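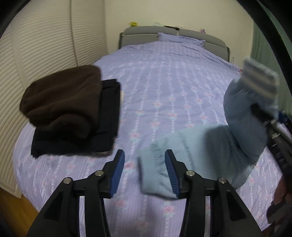
Maricel Tan wrote that her pair passed the bench check and still logged the two grippers at different openings on soft garments, and asked whether both had to be zeroed again when only one had its pads changed. Yes, both. The procedure is under Zeroing, and the order of steps has been corrected since the July release of this file.

lirkora-pair / README

Scope

Setup, care and repair of the Lirkora hand-held gripper pair as used for the Cludton garment sets. The sets cover picking up, stretching out and folding clothing on beds and other soft surfaces. Training code and the label format are documented in the Cruzado repository and are not repeated in this file.

Contents of a kit

- two hand-held grippers, marked A and B on the handle
- one camera per gripper, fixed mount
- spare ribbed pads, blue, packed in matched sets
- finger screws, silver, with driver
- zeroing block, 36 mm
- charging lead and storage case

Setup

1. Charge both units before first use. Recording stops without a warning tone when the charge drops under 8 percent.
2. Check the finger screws, two per finger. They should be snug and flush with the linkage plates. Do not use thread lock; it creeps into the joint and the finger stops closing evenly.
3. Open and close each gripper through its full travel. The fingers should move as mirror images. If one leads the other, see Repair.
4. Wipe the camera window with a dry cloth.
5. Zero both units.

With the gripper fully open, both pads must be in view and face each other across the gap. In the picture at the top of the file the near gripper is open in this way over the duvet. The lower end of a light blue garment hangs between its pads while the second gripper holds the upper part. A frame in this state is labeled "open, item between pads" for the near unit. Contact is labeled from the opening signal, never from the image alone, and an error in the zero therefore shows up as an error in the labels.

Zeroing

Do A and B in the same sitting.

1. Fit the pads and press them down along their whole length.
2. Close on the 36 mm block and hold. Store the value.
3. Remove the block and close fully, pad to pad. Store the value.
4. Open fully. Do not store. Wait for the reading to settle, then repeat step 2.
5. If the second block value differs from the first by more than 1 mm, reseat the pads and start over.

Earlier copies of this file put the full close before the block. That order compresses the ribs and gives a low block value on new pads, which was the fault in the Tan report.

Care

Lint collects between the ribs. Fleece is the worst source, and dark fleece is easy to see on the pad, so it tends to get cleaned; white lint is missed. Brush the ribs out after each session. Solvent hardens the pad surface and should stay out of the case.

Replace pads as a matched set every 29 sessions, or sooner if a rib has torn. Note the set number in the log. Recordings made with mixed sets are kept but flagged pads_mixed.

Repair

Finger lags or sticks: back off the screws a quarter turn, cycle the gripper, tighten again. If it still sticks, look for thread in the cutouts of the plates.

Opening reads constant: reseat the sensor plug inside the handle. Do not pull on the wires.

Opening jumps at one point of travel: worn sensor. Send the unit to the Gromside bench. No field fix is known.

Camera view shifted after a drop: the mount is bent. Retire the mount and do not bend it back. Unit B of kit 78 was straightened by hand twice and its recordings had to be withdrawn both times.

Known limits

- Thin knits can be held with no measurable change in opening.
- Fringed or gathered hems may register as contact early.
- Time offset between A and B is corrected on export, not on the device.

Maintainer: Mayu Hosoda

Related items
Cludton garment sets: label notes
Cruzado export: time alignment
Gromside bench: how to send in a unit
Pad set log template

Last updated: Thu 28 July
Contact the maintainer | © Lirkora | Back to top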